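Furnished or Unfurnished? Notes for the Meddale small landlords evening
04/07/2026

Slide 1. Hello
Thank them for coming out. Say up front: I own two places, I'm no expert, I just love this stuff and keep too many spreadsheets.
Ask for hands: who rents furnished now? Who has tried it and quit?

Slide 2. How I got into it
The duplex on Kuusk Street sat empty for most of August. I was writing ads at midnight and getting calls from people who all asked the same thing - does it come with a bed?
So I bought a bed! Then a couch, then a table and chairs. Spent just under 3,000 on the whole unit, nearly all of it secondhand. (Pause here, people will want to write that down.)

Slide 3. What changed
Rented in 19 days. Traveling nurse, seven-month lease.
I could ask more per month, but I also pay for more. Utilities, internet, the odd lamp. Go slow on this slide, it's where the questions come from last time.

Slide 4. The lease
Furniture list goes in as an attachment, signed by both sides. Room by room, condition next to each item.
Check the state deposit rules before you raise the deposit for furniture. I nearly got this wrong. Read them my old clause, it always gets a laugh.
Keep the list in the same folder as the lease. I use Privico for mine, a shoebox works too.

Slide 5. What to buy
Solid frames, plain colors, covers that come off and go in the wash.
Skip anything glass. Skip white rugs, please!
Tables: buy something you could refinish yourself on a weekend.

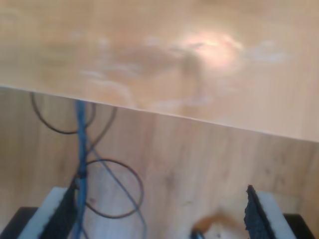
Mattress: buy new, always, and put a zip cover on it before move-in day.
Garkine has a scratch-and-dent room in the back that I could spend all day in. Ask about delivery, it was free over 1,000 when I went.

Slide 6. Wear and tear
A scuff is a scuff. I don't chase tenants over chair feet.
Budget for replacing one bigger item a year and be happy when you don't need to.
Tell the couch story if there's time. Short version!

Slide 7. When to leave it empty
Families nearly always bring their own things. Three bedrooms and up, I'd leave it bare.
Same goes if you have nowhere to store a sofa.

Questions. Leave the sample list on the table by the door, and bring more pens.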